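Search this wiki Go Search

Junk drawer

A junk drawer is the one drawer in a home where small things go when they have no other place to live. I've been keeping this entry going for a while now, and I still think it's the most fun page on the whole site (sorry, doorknobs!). Other names I've run across are the bits drawer, the catch-all and, in my grandmother's house, "the bottom one."

Where it's found

Mostly the kitchen. In the little town of Zisden, where I grew up, it was nearly always the drawer closest to the back door, so you could grab a flashlight or a bit of string on your way out. Out on Idisholm people seem to like it by the stove instead, and I've had some pretty heated letters about which is right. Hallway tables come next, then desks. I've only ever come across one in a bathroom, and it was full of birthday candles.

History

You can't really have a junk drawer until you have drawers to spare. Older farm kitchens got by with shelves, hooks and a big table, and the odds and ends lived in a crock or a tin. Then fitted cabinets came along and suddenly there was a drawer left over after the forks and the dish towels were put away. My favorite early mention is in a catalog from Eskildsen, the cabinet makers, which lists a "sundries drawer, shallow" on page 50. I love that word, sundries. It sounds so respectable!

What goes in

Batteries, rubber bands, takeout menus, keys to locks long gone, soy sauce packets, tape that has lost its end. Food turns up more than you'd guess, and some homes let the junk drawer and the snack drawer run together completely. 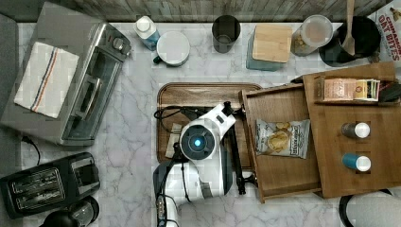 A bag of chips in an open wooden drawer.

Nelly Zapata, in her booklet Eight Inches Deep, calls these "mixed drawers" and gives them a whole chapter. She asked 400 households to write down what they had, and they sent back 2,609 different kinds of object, among them a harmonica reed and a single roller skate wheel.

Sorting

Opinions differ here. Bram Leemans wants everything tipped out each January and put back in trays, and the Dollunine drawer insert (8 compartments, no lid) was made for people like him. I bought one. It's in my junk drawer, under the menus.

See also: Button tin; Coat closet; Glove compartment

Last edited 05/04/2025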